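4. Drying and folding with the Duvora heated airer

This section explains how to set up the airer, how to load it, and how to take the clothes off and fold them. Please read section 3 (Electrical safety) before you begin. If you have bought the wall model, the steps 4.1 and 4.2 are different for you and you will find them in the separate leaflet from Pengate.

4.1 Choosing the place

The airer needs a flat floor and free air on all sides. Leave a space as wide as your hand between the airer and the wall. Leave a larger space if there is a curtain, because a curtain can move when a window is open.

A small room with the door closed will become damp very quickly. Open the window a little, or keep the door open to a bigger room. In winter many customers prefer the kitchen, but please do not put the airer next to the cooker.

CAUTION: Do not use the airer in a bathroom. Do not use it with an extension lead which is still rolled up. The lead can become hot inside the roll.

4.2 Opening the airer

1. Stand the airer upright with the feet on the floor and the cable at the back.
2. Press the grey button at the top and pull the legs apart until you hear a click from each side.
3. Lift the left wing. Push the support arm into its slot.
4. Lift the right wing and do the same.
5. Press down gently in the middle of each wing with a flat hand. If the wing moves down, the support arm is not in its slot. Go back to step 3.
6. Put the plug into the wall socket. Do not switch on yet.

Note: The legs are stiff when the airer is new. Do not put oil on them. They become easier after a few weeks.

4.3 Loading

1. Spin the washing in your machine at the highest speed which the care label permits.
2. Shake every piece once before you hang it. This takes out many of the creases, and you will have less ironing.
3. Put heavy things such as towels and jeans on the centre bars, and light things on the wings.
4. Lay each piece over two bars where this is possible, so that the air can pass between the layers.
5. Keep the bars nearest to the switch free from anything long. A sleeve or a cord must not hang over the switch.
6. Switch on. The lamp shows green.

The bars need a short time to become warm. They are warm to the hand and never as hot as a radiator, so a full load of cotton will need the whole evening. The airer uses 240 watts. If you put a cotton sheet over the full airer, the warm air stays inside and the drying is faster. Use only a cotton sheet. Never use plastic, and never use a blanket.

CAUTION: Never hang a garment which was cleaned with petrol, spirit or any other liquid that can burn. Washing it afterwards in water does not make it safe.

4.4 Turning

Halfway through the drying time, turn the heavy pieces over. Waistbands, pockets and collars dry last. Turn trousers inside out so that the pocket bags are on the outside. Wool should not be turned by pulling at one end. Take it up with both hands and lay it down again flat.

If two people in the house share the work, it is helpful to agree on a fixed hour for turning. Our colleague Siiri Mets uses the clock on her oven for this, and we have copied the idea in our test room in Plodstead.

4.5 Taking down and folding

Switch off and wait until the lamp is dark. Feel the seams before you take a piece from the bar, not the middle of the cloth. A garment which is dry in the middle and damp in the seam will smell after some days in a closed drawer.

1. Spread a clean towel on a table or bed and fold on top of it. The towel stops thin cloth from sliding.
2. Lay the garment with the front down and smooth it from the centre to the sides.
3. Fold the sides to the middle, so that the garment is as wide as its place in the drawer.
4. Fold from the bottom to the top. For thick cloth one fold is enough.
5. Take the lower edge, lift it a little and pull the layers straight.

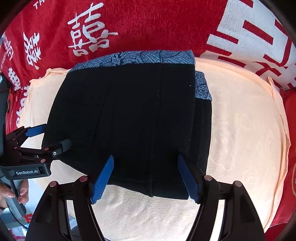
Can I put the clothes in the cupboard directly after folding?

Let them lie in the open for half an hour first. Warm cloth still gives out a little moisture, and you cannot always feel it with the fingers. After this time the pieces can be put away without any risk to the wood or to the other clothes.

Garments with a lining need more attention. The lining is often of a thinner cloth than the outside and it dries sooner, so the garment seems ready when it is not. Open it, put your hand between the layers and wait a moment. If it feels cool, hang it again.

Do not press a pile down to make it fit. Cloth which is folded warm and then pressed will keep the crease until the next wash. Dark cotton also shows a pale line on such a crease after some time.

4.6 After use

1. Take out the plug.
2. Wait until all bars are cool.
3. Wipe the bars with a damp cloth. Dye from new dark clothes can stay on the bars and mark the next white wash.
4. Pull each support arm out of its slot and lower the wings, the right wing first.
5. Press the grey button and close the legs.
6. Wind the cable loosely around the two hooks. A tight cable will break inside near the plug.

Store the airer upright in a dry place. Do not lean anything against the wings.

4.7 If something is not right

The lamp does not come on: check the plug and the socket with another appliance. If the socket works, change the fuse in the plug for one of the same value.

The lamp is on but one wing stays cold: the support arm is not fully in its slot, and the contact for the wing is open. Switch off, take out the plug, and repeat steps 3 to 5 of 4.2.

There are brown marks on the clothes: stop using the airer. Check the bars for a scratch in the coating. A scratched bar must be replaced. The part number for a single bar is 953, and you can order it from Prajapati Spares with the form on the last page.

The airer makes a clicking sound: this is normal while the bars become warm and while they cool down.

For any other problem write to Poonam Rawat at the service desk in Plodstead. Please give the serial number, which is printed on the label under the left foot. The guarantee is two years from the day of purchase and you must keep the receipt.

Continue with section 5, Care of the coating.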